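Chapter 5
Inside the Desktop Case: Power, Board and Processor

5.1 Purpose of this chapter

The previous chapter treated the desktop computer as a set of functions: input, processing, storage and output. In this chapter the cover is removed and those functions are matched to parts. By the end of it the reader should be able to name the main assemblies in an ordinary office machine, trace the supply cables from the power supply unit to the board, and state which parts must be taken out before others can be reached.

The machines used for the practical work are retired office desktops. The Starano training workshop, whose parts register is used in the exercises, holds 3,090 entries for machines of this class. Genowefa Olszewski, who compiled the register, sorted it by assembly and not by maker, and the same order is followed here: supply, wiring, board, processor, cooling, storage.

5.2 Before the cover comes off

Shut the machine down, switch it off at the wall and remove the mains lead. Press the power button once with the lead out, so that charge left in the supply is drained. Wear a wrist strap clipped to bare metal on the chassis. Lay the case on its side on a firm bench with the open face upwards.

The power supply unit itself is never opened. Its capacitors can hold a dangerous voltage after the mains has been removed, and no part inside it is serviced in this course.

5.3 The power supply and its cables

The power supply unit converts mains alternating current into the low direct voltages used by the other parts. It is enclosed in its own metal box, with perforated panels through which air can pass. Efficiency and safety marks are commonly printed or labelled on the outside. A mark including the number 80 refers to an efficiency of at least 80 per cent at stated loads; it says nothing about the maximum output, which must be read from the rating label.

Wire colours follow a convention. Yellow carries +12 V, black is the common return, and red, where fitted, carries +5 V. Some makers depart from the convention, and a meter reading always takes precedence over a colour. Cables are gathered with ties and routed across the chassis so that they stay clear of fan blades. When a tie is cut during repair, a new one is fitted in the same position.

With the processor cooler absent, as in Figure 5.2, the socket and the square metal heat spreader of the processor can be examined directly. The board is a Dell type, and the mounting holes for the cooler lie around the socket. The supply, with its yellow and black wires, is at the upper left.
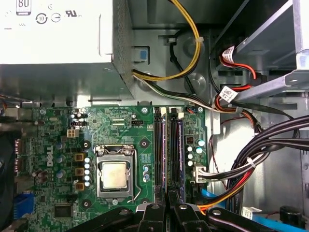 5.4 The processor socket

The socket provides the electrical contacts between processor and board. A metal frame holds the processor down, and a lever at the side of the socket locks the frame. The lever is under spring tension and should be released slowly, with a finger kept on it throughout its travel.

The heat spreader is the metal lid of the processor. It passes heat to the cooler through a thin layer of thermal compound. Old compound is removed with a lint-free cloth and isopropyl alcohol before a cooler is refitted. A processor must not be run without its cooler, even for a brief test.

Close to the socket are the chokes and capacitors of the voltage regulator. These reduce the 12 V supply to the much lower voltage required by the processor core, and they become warm in normal use. The regulator is treated in full in section 5.7, using the measurements taken by Przemysław Kwiatkowski on the Llanos bench, where the board temperature was allowed to reach up to 55 °C.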